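Koden offers two-arm phone handling cell to small repair shops

Koden has started to take orders for a compact bench cell with two robot arms, meant for shops and refurbishers who handle used phones every day. The company showed the cell in May at its workshop in Daltevitz, with a mixed group of handsets on the table.

The two arms stand at the front corners of the work surface and reach in towards the middle, so both grippers can come to the same phone. Pale panels close the table on three sides.

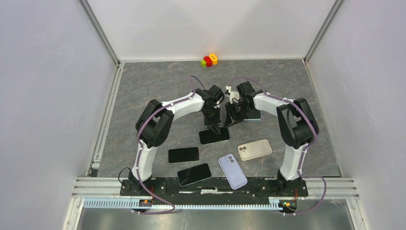
Price and delivery

The cell can be rented for 685 euros per month, with a minimum term of 4 months. Installation is charged once, at 1,667 euros, and includes one day of training for the staff. Koden says that spare gripper fingers are sent within 72 hours inside the country. Buyers abroad must ask for a separate offer.

"Our customers do not receive phones in a nice tray," said Bülent Kocabaş, product manager at Koden. "They receive them in a box, mixed, some with the face up and some with the back up. We wanted a cell which can start from this."

In Daltevitz the phones lay at different angles, most of them with the black face up. A lavender one and a lighter one had the camera side up, and at one point there was also a transparent case with a white ring on it. 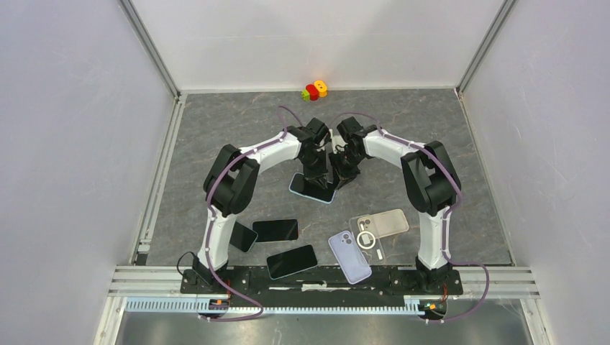 The first version is sold for sorting and for turning phones before inspection. Removing cases is planned as a software update later in the year — it will be free for those who already rent. Opening the phone or changing the battery is not part of the offer.

Two firms, Zavala and Lendora, have signed for a trial period. Lendora will use the cell in its returns department, and Zavala wants to test it first in the evening shift. Koden did not say how many cells it can build this year.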